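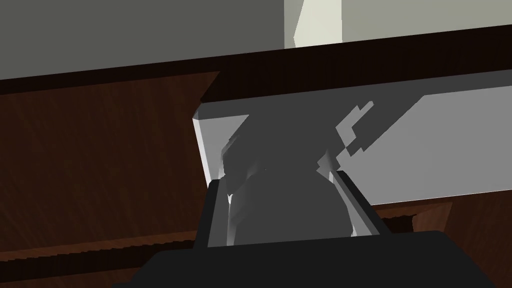 Kitchen walk-through, Tistport rental, unit 14. Checklist for move-in, comments by Myrtle Baptiste. Drawers first this time, they get skipped. A light gray drawer interior like this one shows crumbs and rust marks right away, so no excuse for missing them. Pull each drawer all the way out, push down on the front edge, see if it sags.

Drawers and cabinets
Drawer stops hold: OK, one loose by the stove. Tightened.
Child latches under sink: MISSING. Ordered from Jendari, not here yet.
Upper cabinets fixed to wall: OK. Wiggled every one.
Knife storage: OK, but blades were pointing up. Turned them.

Stove and heat
Anti-tip bracket: not fitted. Must be done before keys go out.
Burner knobs: OK, stiff on the back left.
Hood filter: greasy. Fail. Birgit Frerichs has the spare, ask her.
Smoke alarm: chirping, new battery in, tested twise. OK

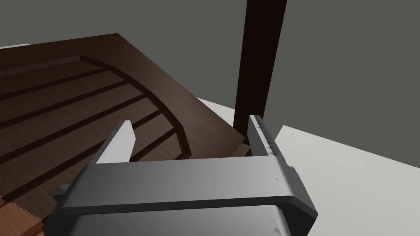
Does the anti-tip bracket matter if the stove is heavy? It matters on any freestanding stove, a kid standing on the open oven door can bring the whole thing over.

Water and power
Shutoff under sink: turns, no drip.
Outlet by sink: trips and resets. OK
Fridge cord: pinched behind the back foot, freed it. Look again in February.
Extension cord to microwave: remove. Told the last tenant the same thing.

Floor
Mat by door slides. Needs a grip pad.
Loose tile near the pantry, tape on it for now, not a real fix.

Still open: latches, bracket, hood filter, mat, tile. Recheck at 8 am then sign off, copy goes in the Castellanos folder adn one to the office.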